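# Preguntas frecuentes sobre la sala (y sobre sus cables)

Las recopila Lowri Rosser, cansada de contestarlas por el pasillo. Última revisión: septiembre. 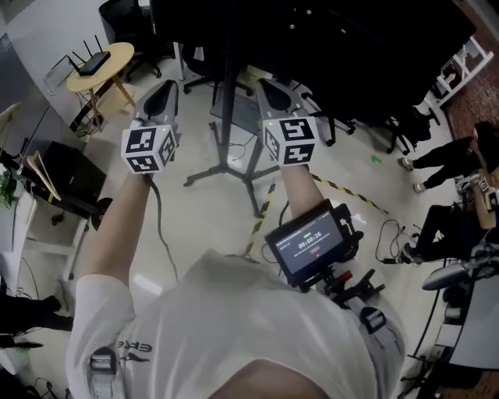 La sala se reserva por medias jornadas, de mañana o de tarde. Quien la usa la deja como le gustaría encontrarla, y si le gusta encontrarla hecha un desastre, como le gustaría a Yaryna Marchuk.

## ¿Puedo mover la mesita redonda?

No. Encima está el router, y el router tiene opiniones muy firmes sobre dónde quiere vivir. La última mudanza fue de medio metro y dejó sin wifi a toda la planta hasta las cinco.

## ¿Y los cables de debajo?

Se pueden mirar. Orest Hladun empezó a etiquetarlos en primavera y llegó al 13. Si desenchufas algo para cargar el móvil, vuelve a enchufarlo en el mismo agujero — el mismo, no uno parecido.

## ¿La cinta amarilla y negra del suelo se pisa?

Se pisa, se cruza, se baila encima si hace falta. Lo que no se hace es despegarla. El rollo lo compramos en Kovalchuk y quitar la anterior nos costó una tarde y media botella de disolvente.

## ¿Dónde va el trípode cuando termino?

Plegado y contra la pared. Las patas abiertas ocupan bastante más de lo que uno recuerda cuando camina hacia atrás.

## ¿Cómo se enrolla un cable?

En vueltas amplias, sin doblarlo y sin usar el codo. Khrystyna Romaniuk lo enseña encantada a quien se lo pida, y también a quien no. Los alargadores van al armario del pasillo; los negros finos, a la caja de Holico.

## ¿Quién riega la planta?

Stefaniia Maksymiv. Solo ella. Hubo un verano en que la regamos entre todos y casi se ahoga.

## ¿Se puede usar el altavoz?

Sí, a partir de las tres y con la puerta cerrada. Los de Bisent, al otro lado del tabique, conocen ya nuestro repertorio completo.

## ¿Puedo dejar cosas en la estantería blanca?

Con nombre, un mes. Sin nombre, hasta que alguien necesite el hueco. Los cargadores huérfanos se consideran bienes comunes.

## ¿Cuánto se paga por perder la llave?

La copia sale a 318 coronas. Sí, también nos pareció caro. Avisa a Lowri antes de buscar una cerrajería por tu cuenta, porque la cerradura es de Womico y no la abre cualquiera.

## Mi pregunta no está aquí

Escríbela en el cuaderno de la entrada, con letra legible.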